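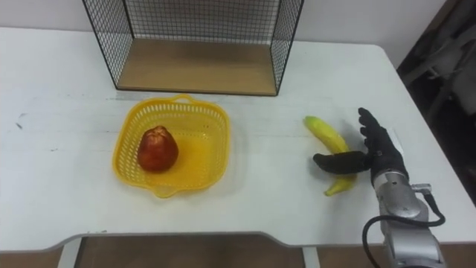 Lundadar Storage Listings, version 2

README and data card

What it is

2,031 short listings for small household storage goods, collected from the public pages of second-hand shops and house clearance sellers. Shelves, boxes, baskets, racks, drawer inserts, magazine holders and the like. Each row holds the seller's own wording, the size as the seller gave it, the asking price and a category added by us.

The set was put together to look at one question: how far can you trust the size and condition in a second-hand listing? We started out thinking it would be easy to answer. It is not, and anyone who takes a single error rate from this set and puts it in a headline has not read the rest of this page.

Files

listings.csv
The main table, one row per listing.

checked.csv
The 400 rows where somebody went to the shop and measured the item.

categories.txt
The category names, with short notes on what we put where.

changes.txt
What changed since the first version. Please read it before mixing the versions.

Columns in listings.csv

id
A plain number. Gaps are rows we removed. They have not been filled and will not be.

source
One of lundadar, skivgate, pawlowska or skedulbridge. The file uses plain letters throughout, so Pawłowska loses its stroke.

text
The seller's wording, cut at 400 characters. Very few listings reach the limit. Skivgate is the exception, as its sellers like to paste the shop's returns policy under every item.

size_given
Exactly as written. Some are in centimetres, some in inches, some say "medium". We did not convert them. An earlier attempt at conversion produced a letter rack taller than a door, and we would sooner leave the mess where you can see it.

condition
The seller's word. "Good", "very good" and "excellent" mean nothing you can rank. At Skedulbridge nearly everything is "excellent", including items described in the same listing as cracked.

price
Asking price only. We have no idea what anything sold for, or whether it sold at all. Please do not call this column the value.

category
Ours, and open to argument. See below.

Columns in checked.csv

id
Matches listings.csv.

width, depth, height
Measured with a tape, in centimetres, to the nearest whole one. Measured on the outside, handles and lips included.

inside_width, inside_depth
Filled in where the item has an inside worth measuring. Often blank for folding or soft goods.

measured_note
Free text. Worth reading. A good many of the supposed seller errors are cleared up here, usually when the seller gave the inside and we took the outside.

How the rows were picked

The four sources were the four that said yes. That is the whole of the sampling method and it should be treated as such. Shops that answer emails may well be shops that write careful listings, in which case the set flatters the trade. It could also go the other way. We have seen both claims made with great confidence and nothing behind either.

The checked rows are no better. They were picked from items still on the shop floor on the day of the visit, so anything that sold quickly is missing. If badly described goods sit unsold for longer, they will be over-represented. If well described goods attract more reservations and get moved to a back room, same result. We can't tell these apart and neither can you from this data.

Pawłowska has fewer checked rows than the rest. The shop is closed on Friday, and that was when we went.

Categories

"Basket" and "box" overlap badly. We tried a rule based on whether the sides have holes in them, and it sorted most plastic goods well enough, then fell over on anything woven. "Shelf", "cube" and "cubby" are also used by sellers for the same thing. We folded cube and cubby together and left shelf on its own. If your work depends on the line between them, relabel the rows yourself from the text column.

Colour is not a column. Sellers disagree too much about what is cream, and a photo taken under shop lighting settles nothing.

What people have used it for, and what we think of it

Matching sizes written in different ways: reasonable. The mess is real and the sizes are short.

Teaching people to clean a table: very good. There is hardly a mistake you could invent that isn't in here already.

Guessing prices from the text: we doubt it. Price follows the shop far more closely than it follows the item, so a model that appears to know what a rack is worth has most likely learned to spot Skivgate's returns policy. Hold out one source completely before believing any score.

Judging which shop is the most honest: please don't. The shops agreed to share their listings and did not agree to be ranked.

Known faults

Some listings appear twice under different ids, where a seller took one down and put it up again at a lower price. We removed the plain copies. Where the wording had changed even slightly, both rows stayed.

Sets are a nuisance. A listing for a set of baskets may give the size of one, the size of the stack, or the size of the bag they came in.

A handful of Lundadar listings give the same size for every item. We suspect a form that was filled in once and copied. They are still in the file, and they have no flag, because we could not find a fair way to decide which ones to flag.

Material is mentioned in the text but should not be relied upon. "Wood" covers a great deal.

Changes in version 2

Inside measurements added. Two old categories merged into one. Phone numbers and collection addresses taken out of the text column, by hand, so a few may have slipped through. Send us the id if you spot one and the row will be corrected in the next update, planned for September.

Terms

Free to use and share for study and teaching. Keep this page with the files. If you publish a figure from checked.csv, say how the rows were picked.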